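Lesance 拒信语料 说明文件

先读这个，再解压。上一版有人先解压再来问我为什么日期列是乱的，答案就写在第三节。

一、里面装了什么

456 封招聘拒信，中文，来自企业发给求职者的邮件和站内信，外加少量扫描后转录的纸质信。每封一行，UTF-8 编码，制表符分隔。没有用逗号分隔，拒信里的逗号非常多，往往一句“感谢您对我司的关注与支持”能拖三个逗号才肯说正事。

语料最初是给 Lokley 的雇主品牌小组做的。他们想知道自家的拒信在求职者眼里是什么样子，于是需要别家的来对照。对照完之后小组安静了一阵子，然后同意把脱敏后的部分放出来。Lokley 自己的信也在里面，没有单独标记，请不要写信来问哪几封是。

整理和维护：Snædís Hauksdóttir。
标注规范：Wanda Sowa。规范写得比我这份说明好，有疑问以规范为准。

二、文件清单

letters.tsv 主表，正文和元数据
labels.tsv 标注，两位标注员各一列，外加裁定列
guideline.txt 标注规范，纯文本
phrases.txt 套话表，见第五节
removed.txt 已撤回条目的编号，只有编号
CHANGES 改动记录

旧版里还有一个 stats 文件夹，已经删掉。里面的图表横轴标错了，居然有两份汇报引用过，我就不说是谁的了。

三、字段

id：编号，L 开头加四位数字。编号不连续，缺的是被撤回或者查出重复的，补号会让以前引用过的人很难过，所以不补。

channel：渠道。取值 mail、site、paper。短信没有收，下一版也不打算收。

stage：求职者走到哪一步被拒。取值 screen（简历）、test（笔试或作业）、talk（面试）、offer（口头录用之后又收回）、unknown。最后那个 offer 类数量少，读起来也最费劲，发信人通常在第一段就开始谈公司战略。

industry：行业，投信人自己填的。有人填“互联网”，有人填“卖货的”，后者我们手工归了零售。

wait_days：从最后一次接触到收到拒信的天数，由投信人回忆或根据邮件头推算。回忆的部分在 wait_src 里写作 self，推算的写作 header。两种混着算平均值是可以的，只是不要说是我教的。

sent_month：发信月份。原始数据里有三种日期写法，还有一位投信人坚持用农历。主表里已经统一成年月，原始写法保留在 sent_raw。如果你用电子表格软件直接双击打开，它会热心地把这一列改成它喜欢的样子，然后你会觉得是我们弄乱的。请用导入，列类型选文本。

text：正文。超过 600 字的截断，truncated 列记为 1。截断的信大多把公司简介贴了进来，有一封贴的是还没撤下的年会通知。

signed：落款类型。person（有姓名）、dept（只有部门）、none（没有落款）、noreply（系统地址，正文里却写着“欢迎随时与我们联系”）。

四、来源与收集

投信分两批。第一批由 Lokley 的员工转给我们，是他们以前找工作时收到的，藏得都挺好，有人专门建了文件夹，文件夹的名字我们没有收录。第二批来自 Yusof 举办的求职互助活动，参加者在报名表上可以勾选是否愿意提供拒信。活动发出去 2,000 份报名表，愿意勾选的人里有相当一部分后来附上的是录用通知，恭喜，但用不上。

Jormont 提供了一批他们自己人力资源系统里的模板。模板没有进主表，它们没有真正寄给过谁，算不上拒信，只能算意向。去重时用它们做过比对：同一模板寄出的信，正文完全一致的只留一封，重复次数写在 dup 列。改过称呼的不算重复，哪怕改完的称呼是“尊敬的{姓名}”。这样的信确实存在，花括号是原文，请勿当成脱敏占位符。真正的占位符用方括号，例如［公司］、［人名］、［岗位］。

收集截止在四月。四月之后收到的放进下一版，如果有下一版的话。

五、标注

每封信标三项。

第一项 clarity，明确程度。1 到 5 分，5 分是读完第一句就知道自己没被录用，1 分是读完全文仍然以为还有戏。评分时不许看主题行，理由很简单，主题行常常写着“面试结果通知”，标注员一看就有了成见。

第二项 reason，是否给出理由。取值 none、generic、specific。“综合考虑”“岗位匹配度”“候选人都非常优秀”一律算 generic。“您的作业第二题没有处理空值”算 specific。规范里对“与团队气质不太相符”讨论了一页半，最后归入 generic，Wanda Sowa 在页边保留了意见。

第三项 door，门开着多少。信里说会将简历放入人才库的，标 pool；邀请对方再投的，标 again；什么都没说的，标 shut。我们曾经想加一项“人才库是否真的存在”，问过几家企业之后放弃了，数据质量达不到发布标准。

两位标注员独立标注，不一致的由第三人裁定。分歧主要在 clarity 的中间几档，有一位标注员在人力资源部门工作多年，给分普遍偏高，她能从“我们会继续关注您的发展”里准确读出拒绝，普通人读不出来。裁定时以普通人为准。

套话表 phrases.txt 是顺手做的，按首字拼音排序，没有频次。之前放过频次，有读者拿去做了一个拒信自动生成器，还给我发来试用链接，我觉得这不是我想要的用途，虽然生成的信写得比里面不少都体面。

六、脱敏

人名、公司名、电话、地址、工号、薪资数字全部替换。岗位名称保留到大类，太特别的改得更宽一些，整个行业里只有两三个人干的那种岗位，写出来等于写名字。

企业方面有一条额外处理：信里提到的价值观口号全部替换为［口号］。起初没打算换，后来试着搜了几条，一搜就搜到公司官网首页。换掉之后有些信只剩下称呼、［口号］和落款，我们没有删，它本来就长这样。

脱敏是先跑脚本再人工过一遍。脚本会把“诚挚”误认成人名，已修正。如果你还看到哪封信里有个叫［人名］的人向你表示歉意，请告诉我编号。

七、可以拿来做什么

适合：研究企业书面沟通的语气，给招聘人员做培训材料，检查自家模板是不是读起来像物业停水通知。Lokley 用它改过一轮模板，改完的第一版把“遗憾”写了四遍，第二版好一些。

不太适合：推断行业之间谁更有礼貌。样本是自愿投来的，人们爱投特别冷淡的和特别离谱的，平平常常、客客气气的信早就删了。零售类看起来态度最好，我怀疑只是那位投信人运气好。

不要做：用来训练任何替人决定录不录用的东西。它只有拒绝的一面，学出来的系统会非常果断。

也不要试图还原投信人或企业的身份。如果你认出了自己收到过的那封，可以写信来申请撤回，不用说明理由，我们也不会回一封拒信给你。

八、已知问题

paper 渠道的信是人工转录的，标点可能有出入。有一封在折痕处缺了一行，标成［缺］，从上下文看缺的恰好是结果。那封的 clarity 没有打分，值为空，读表时注意别把空值当零。

wait_days 里有一个负数。核对过，属实：拒信比面试早到两天。求职者还是去面试了，据说聊得不错。保留原值，如果你的程序因此报错，请让它学着接受现实。

stage 为 unknown 的偏多。许多人真的不清楚自己走到了哪一步，企业也未必清楚。

繁体信数量太少，没有单独分出来。做字形相关的统计之前先统一转换，转换时小心“后”和“后续”，我们吃过亏。

labels.tsv 的裁定列在上一版里有几行和主表错位，这一版已对齐。如果你手里的主表没有 dup 列，那就是旧版，扔掉。

九、引用与许可

非商业用途可自由使用，注明“Lesance 拒信语料”和版本号即可。商业用途请先来信，说清楚做什么。写“用于赋能”的会被要求再写一遍。

引用时 Snædís 的名字请保留两个特殊字母，系统打不出来就复制粘贴，她收到过太多封称呼写错的信，其中几封就收在主表里。

十、反馈

发现错误请附编号和列名，“有一封怪怪的”这种反馈我们收到过，很难处理，里面怪的不止一封。撤回申请优先，其次是标注错误，改进建议排在后面，但都会看。

想投信的，正文直接粘贴，不要截图。转发时把邮件头一起带上，wait_days 就指望它了。附件请不要加密码，加了也请不要把密码写在另一封加了密码的附件里。
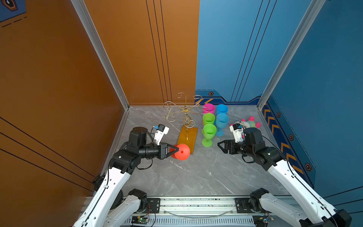

投信之后会收到一封自动确认，措辞改过三回，目前还是有人读完以为自己被拒了。下一版的 CHANGES 里会写改成什么样。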